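Peg sorting sets: your questions

Questions we are asked most often about the Clodano peg sets and the paper sheets used with them.

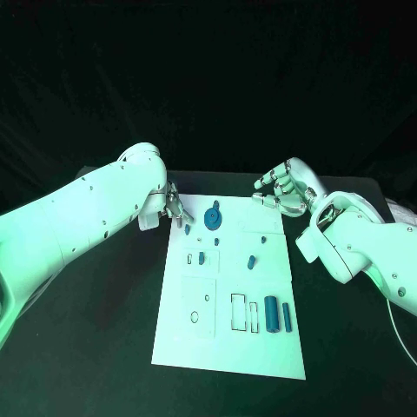

What do I need to get started?

A set of pegs, a plain white sheet and a flat table. A dark tabletop helps, as the edges of the sheet are easier to see.

Can I buy the sheets separately?

Yes. They come in packs of 100. The pegs are sold in bags of 5.

Do the pegs have to stand upright?

For the placing exercises, yes. For sorting they can lie on their sides.

The sheet keeps sliding. What can I do?

Tape down two corners, or put a thin rubber mat underneath.

How do I clean the pegs?

Wipe them with a damp cloth and dry them before they go back in the bag.

Who do I contact about missing pegs?

Write to Shanthi Herath at the Gornincombe office. Replacements go out each November and on request.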